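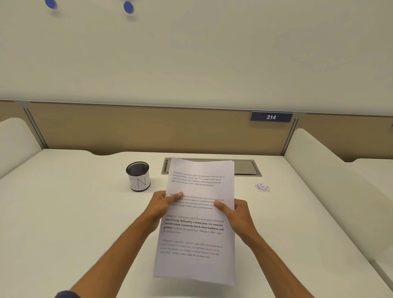

ok small print-size rant from a study carrel, because I have spent my whole morning on this and somebody besides me should have to hear about it

so I'm putting together the reading sheets for the Skekdale evening group (we start back up in March!) and I wanted to settle the type size before I print the whole packet. Same paragraph over and over on one page, different settings, then hold it up and see which one my eyes want to land on

the passage is the one about village life. Peaceful, close-knit, nature-connected, slower pace, you know the kind of thing. I have now read "strong community bonds" so many times that it has stopped being words

the small light type at the top: looks lovely and tidy on my screen. On paper? I'm leaning in by the second line. And I had a full night's sleep and a coffee, and our group meets at 7 in the evening after people have been at work all day

the bigger one is SO much easier. I kept drifting back down to it without meaning to, which I think is the answer right there

the bold I'm torn on. There's a big heavy stretch in the middle of that paragraph and my eye jumps straight to it and skips how the sentence starts. Great if you want people to find a phrase. Kind of annoying if you want them to read the thing from the beginning

also, and this is a me problem, "Though it offers clean air and less stress." is not a finished sentence. Though it offers clean air and less stress, WHAT. The bus only comes twice a day? I need to write the other half before this goes to anybody

somebody at the Pevell copy desk told me to just go up 2 sizes from whatever looks right on the screen. I rolled my eyes a little. I am now un-rolling them

the catch is pages. The packet was 10 pages in the small type and it's going to be a lot more than that now. The Skisthorpe branch gives us 60 free sheets a month, so I'll be trimming passages tonight (the one on canal locks can go, sorry canal people)

current plan: bigger type all the way through, bold only for the words we're practicing that week, more white space between paragraphs. Going to print one more test page after lunch. If you teach reading to adults and have a size you swear by, please tell me before I hit print on the whole thing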